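Speaker notes: Totes, bins and the stuff at the bottom
Prulport depot, Saturday, 10 a.m. slot

Slide 1. Title

Wait for people to sit. Mention the fire door and the coffee. Talk is 40 minutes with questions. The handout has the table of bin sizes, so nobody needs to copy it down.

Slide 2. What we store in

The Prulport site runs 1,616 bins. When we started keeping a proper list we found four kinds in use and no record of when most of them were bought. Flodville has fewer bins but the same mix.

Say what I mean by a bin: open top, solid walls, too big to carry full. Anything with a lid is a tote and belongs to the second talk, after lunch.

Ask for hands: who still has bins with no number on them? Expect most of the room.

Slide 3. Shape

Walls that taper toward the floor let empty bins nest, and that saves a lot of space in the yard. The cost is floor area. You buy a bin by the size of the rim and you store parts on something smaller. People planning a layout forget this and then the parts don't fit in one layer.

Measure inside, at the floor. Write that number on the card. The catalog number is nearly always the rim.

Corners: small parts migrate there. Washers and flat clips are the worst, they stand up against the wall and stay there through a whole shift. A rounded corner is better than a square one but it doesn't cure it.

Slide 4. Color

We went with gray at both sites. Reasons were price and availability. It hides dirt, and you can argue about whether that is good. Zinc-plated parts are hard to pick out against gray in poor light. Black rubber parts are fine.

If you are buying new and you handle mostly bright metal, ask Skyrme for a dark sample first and stand it under your own lights for a week.

Slide 5. Walls and wear

Pause here, this is the main part.

The floor gets the blame but the walls take a lot of the damage. Heavy parts get tipped in from a forklift and slide down one side, usually the same side, because the bin always goes back in the same direction. Turn the bins end for end once a month and the wear evens out.

Look low on the back wall. That is where scratching collects, and where light bounces back at you. A shiny wall next to a dull one makes it hard to see what is lying in front of it.

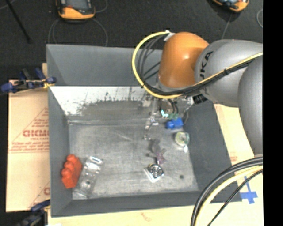 A comment that came back on the draft, unsigned: scratches matter less than grit. We had a bin with walls like a cheese grater and it did no harm, but one handful of sand in the bottom marked every painted part we put on top of it. Wash first, then worry about the walls.

Fair point, and I have moved the washing slide up because of it.

Slide 6. Washing

Empty bin, tip it, knock the loose stuff out. Vacuum the corners before any water goes in. Water on metal dust makes a paste and the paste sets.

Warm water and plain detergent. We tried the Ristex degreaser on the oily ones. It worked well enough but it needs two rinses, and people skip the second. For most bins it isn't worth it.

Dry upside down on slats — not flat on the concrete, or the rim sits in a puddle overnight.

At Prulport we wash 320 bins in a normal month. It takes two people and the small bay. December is lower.

Slide 7. What goes underneath

Bare concrete wears the base. A sheet of board or flattened cardboard helps with that and with noise. Cardboard is free but it slips when it gets damp, so check it and change it. Don't stack layers of it to level a bin. Use a shim.

Mark where the bin stands. A strip of tape at two corners is enough. Once the position drifts, everyone reaching in is working to a slightly different spot, and the aisle gets narrower without anyone deciding it should.

Slide 8. When to throw one out

Cracked rim: out. Crack in the floor: out, even a short one. Scratched walls only: keep, and use it for rough castings. Bowed side: see if it still nests. If it jams in the stack, out.

Write the reason on the card before it goes in the skip. We lost a year of useful records by not doing that.

Slide 9. Numbers on bins

Two labels, on opposite ends. Stick them below the rim, on the outside, where the forks don't touch. Paint marker lasts longer than printed labels, but only if your handwriting is readable. Mine isn't, so I use a stencil.

Slide 10. Questions

If it's quiet, ask what Flodville does with bowed bins. Sample bins are by the back wall and can be turned over. Card template is on the last page of the handout. Next session starts at 11.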